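Home | Modules | Reading list | Staff | Log in

Accessories and Display – Handout 3: Small goods on the tabletop
Tutor: Ruben Dijkstra
Shared 80 times | 3 comments

Read this before the October practical. The supplier catalogues will tell you that a good stand sells the goods by itself. I have yet to see a figure behind that claim that I would trust, and the Ernthorpe leaflet we looked at last term gave a rise in sales without saying what it was a rise from. Treat the whole subject as craft knowledge, some of it sound, some of it shop-floor habit that has never been tested.

1. The surface

Most textbooks go straight to the goods. Start with the table. A pale wood top is the usual recommendation because it is said to be neutral. I doubt that. Strong grain makes a pattern of its own, and a shiny finish throws back whatever light is overhead. Marks matter too: a grey smudge the length of a finger joint will pass in a workroom and look dreadful beside a satin bow.

Before you put anything out, look at the top from where the customer will stand, then from a seated height. Note where the glare falls. Move the lamp or move the table, and write down which.

2. Hanging bow ties

A ready-tied bow has a neck strap, a fastening and a bow, and on a stand all three are on show. Platard's guide says to hang by the strap and let the bow find its own level. Fine for a stiff bow – less so for a soft one, where the wings droop and the shape goes. Dark colours are harder still. Navy and black side by side need decent light before anyone can tell them apart, but too much light puts a shine on the satin.

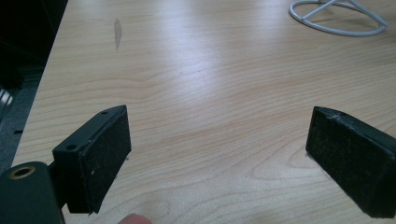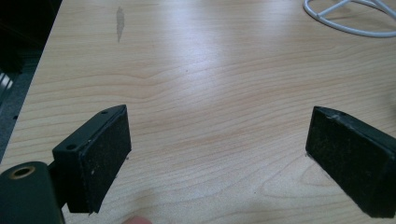
Mostly bare top, both times: compare the grain and the band of glare.

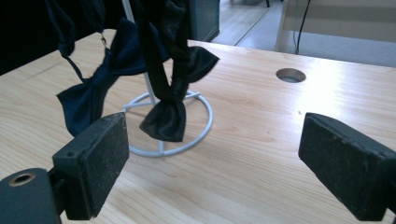 3. Questions to bring to the practical

– Does a white wire base help dark goods, or does it pull the eye down to the table?
– Would you show the navy and the black together? Say what you would lose by separating them.
– How far should a bow hang above the base? Lindholm and Stotier give different answers and neither gives a reason.

4. Written task

Write 200 words on one change you would make to a display of two bow ties. Describe what you would check afterwards to see if the change did anything. "It looks better" will get no marks unless you say to whom. Hand in to room 242 or upload through the module page.

Previous handout | Next handout | Back to top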